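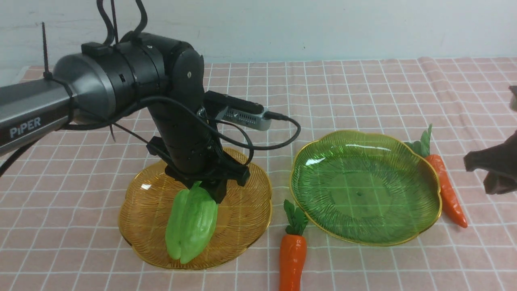 The light-green bell pepper on the amber Castaño plate, with the green plate beside it.

Prekeck brings out the Castaño plates and a basket of play vegetables to go with them

FOR RELEASE 05/04/2019

Hi everyone, Fouzia Chaudhry here from Prekeck, and I finally get to talk about the plates! I've been eating my toast off one since February and keeping quiet about it, so please forgive me if I go on a bit.

Castaño is our new line of colored glass plates. There are two colors to start with, amber and green, both with a scalloped edge like an open flower and a thin gold rim. Fine ridges fan out across the glass, and you can see right through to whatever you've put underneath. I like them best on a checked or gridded cloth (pink with white lines is my favorite so far) and the amber one turns those lines a lovely golden color. On the green plate they come out pale green. My sister thinks they belong on a plain white table. We've agreed to disagree.

The play vegetables are called Itura, and they started with Shamim Mohmand, who runs our shop floor and has long wanted something for kids to serve up while the grown-ups are setting the real table. They're plastic, they're bright, and they include things my own family cooks with. I grew up with bitter melon at dinner most weeks and never once saw it in a toy kitchen, so that was my one big demand. You'll also find bell peppers, and orange carrots with their leafy tops on.

Shamim's rule for the bitter melon was that it had to be bumpy. "If you closed your eyes, you should still know what you were holding," Shamim told me, and then sent the first samples back for being too smooth.
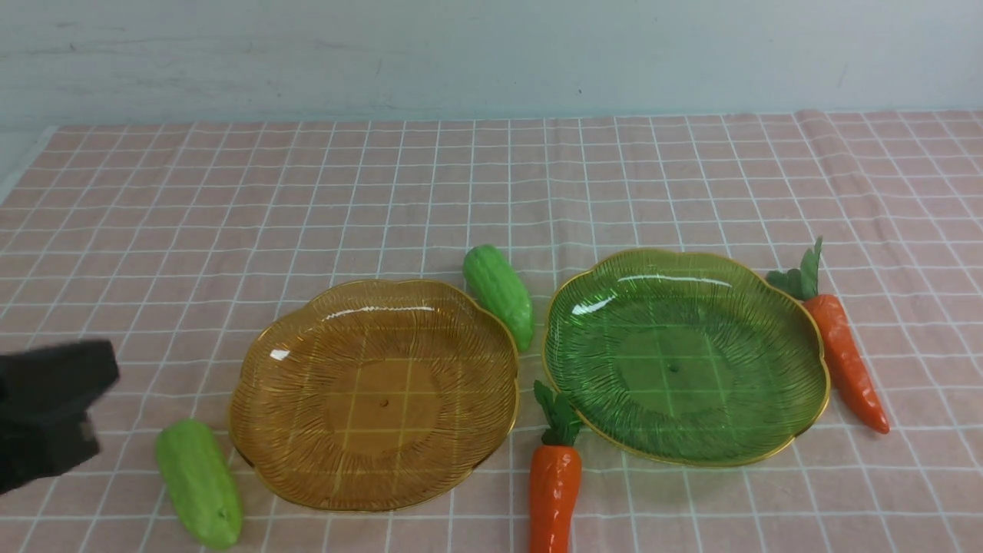 Prices and where to find them

Castaño plates are $18 each, in amber or green, and you can mix the colors however you like. The Itura basket is $11. We made 3170 plates for this first run, and 80 of them are set aside for our shop on opening morning, so come early if you want to pick yours out by hand. Everything else ships through Tedico, who have handled our online orders for years and pack glass better than I ever could.

Please wash the plates by hand, as the gold won't thank you for a dishwasher.

Press samples

If you write about tableware or toys and would like a pair of plates to try, get in touch with me or Shamim at the Prekeck shop. Tell us which color you'd like, or ask for one of each. We'll put a bitter melon in the box too.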